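Right, it's a bank holiday, I have tea, and I'm going to talk about shoe racks. A thread. Mute me now if you must.

Background: I have been cross about the slipper situation by our studio door since January. Everyone takes their outdoor shoes off (carpet!) and everyone wears slides indoors, and the slides end up all over the place. I have trodden on more of them than I care to admit.

So the rack finally went up this week, and I love it far more than a grown adult should love a rack. Black metal ladder sides, pale oak-coloured shelves, nothing fussy. It's the Adby from Caldeira, the little shop behind the station, and it's 60 cm wide, exactly as much wall as I had to spare.

I did look at the Clukmont first. Lovely thing, but it's 800 mm across and would have stopped the door opening. Measure your door swing, friends! I drew mine on the carpet in chalk and it took ages to hoover out.

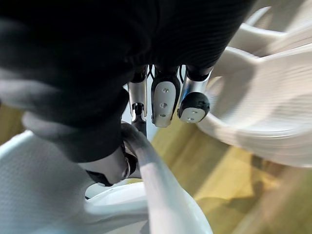

Sorting day, close up.

Things I have learned about slides as a species. They do not stack. You think they will, because they look like they ought to nest, and then the strap gets in the way and the top one skids off and takes its neighbour with it. Put them flat, side by side, and be done.

Also: toes out. I know there's a heels-out school and I was in it for years. But with an open toe you can spot your own from across the room, and you can hook one off the shelf with a finger while holding a mug in the other hand.

The ladder sides are the clever bit for me. They have rows of little holes all the way down, so you're not stuck with whatever shelf height somebody in a design office thought was right. Ours started far too close together and I had to move one. Ten minutes with the spanner, bit of swearing, done.

Oh, and do the bolts up finger-tight first, all of them, then go back round with the spanner. I did one side properly tight straight away because I was excited, and then the other side wouldn't line up and I had to undo the lot.

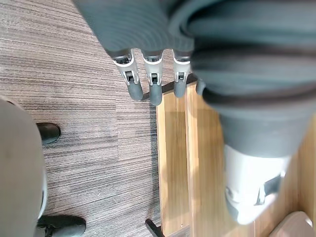
Conceição Morais replied: we've got the same sort of rack and ours rocks like a boat on the carpet, did you fix it to the wall or just live with it?

Just living with it so far! It rocked on the first day, then I loosened everything, pushed down hard on the top shelf and tightened it again with my weight on it, and it's been steady since. If yours still wobbles try a scrap of cork under one foot. Carpet is never as flat as it looks.

Volker Vogler has asked (by text, he refuses to join this site) whether pale shelves show the dirt. Yes, Volker. They do. A damp cloth on Fridays and I don't mind a bit, it's a nice small job with a clear end to it.

Next, colours. We buy the same Sastum slides every time because they last, thick chunky sole, one wide strap, and they come in cream and in a sort of greyish lavender that I'm completely sold on. Trouble is, everyone else is sold on it too, so there's a fair bit of "are those mine?" going on.
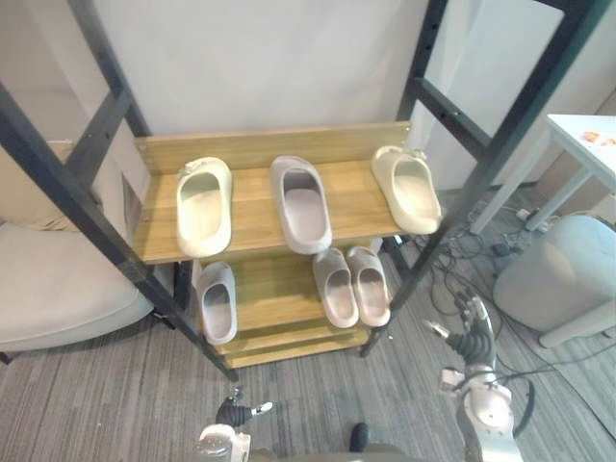
My grand plan was cream on the top and lavender underneath, and it lasted up to 2 hours. People just shove them where there's a gap. I've decided I like it better mixed anyway, it looks like a place where people live and work and not like a shop window.

The one rule I'm sticking to is that pairs stay together. One slide by itself is no use to anyone, and the other one is always, always under the sofa.

The bottom tier I'd like to keep for guests, so if you come round you'll have somewhere to put your boots. Very proud of this. Please come round and use it.

Still to sort: umbrellas, and a hook for the long shoehorn. If anyone has an umbrella stand that doesn't fall over when you put one umbrella in it, tell me everything.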